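Notebook, towel folding, April 17, 2024
Wulside bench, two-arm cell

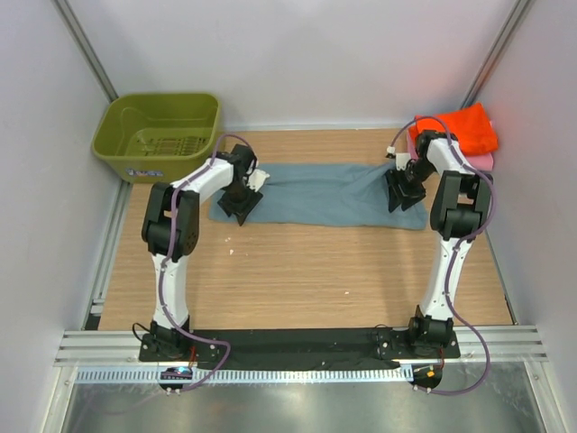

Blue-gray towel laid lengthwise, one gripper at each end. Basket at rear left, folded cloths at rear right.

Back on towels after the long stretch on shirts. The question from the Indance people is still the same one they asked in October: can a pair of cheap arms do the folding step in a small laundry, yes or no. My answer for now is no, but the gap is smaller than it was.

Settings for this block: gripper close force down to 70 on the controller scale, lift speed 200 mm/s, 500 ms pause after the grasp before anything moves. The pause is ugly but I'm keeping it. Without it the two arms start out of step and the cloth skews.

Flattening is still where the time goes. The near edge comes out straight enough to use as a reference. The far side keeps shallow folds, and the upper right corner bunches up under the right gripper. Tried pulling both ends outward before the fold. It helps with long wrinkles and does very little for a bunched corner. A person would just run a hand across it. We have no motion like that yet — two fingertips are a poor substitute for a palm.

Corner finding: the Holub detector does well on corners that lie flat and badly on ones that are raised or tucked under. When it misses, the arm grabs a few centimeters in from the edge and the fold comes out as a wedge. Should flag low confidence and regrasp. Right now it goes ahead anyway.

Color matters more than I thought it would. Blue-gray on the light wood is easy. Want to try something close to the tabletop color before we claim anything about towels in general.

Training set for this task is now over 900 demonstrations. I don't think more of the same will fix the corner. Next batch should start from bad corners on purpose.

Compared with the Grurkel folding machine: theirs is much faster, but somebody has to clip each piece in by hand, and that clipping is the part the laundry wants to get rid of. Ours at least starts from cloth on a table. Picking one item out of a full basket is a separate job and I haven't touched it.

To do:
— regrasp on low corner confidence
— sweep motion with closed fingers, low force
— check cable slack at the right elbow at full reach
— wipe the table, bits of lint are showing up in the edge mask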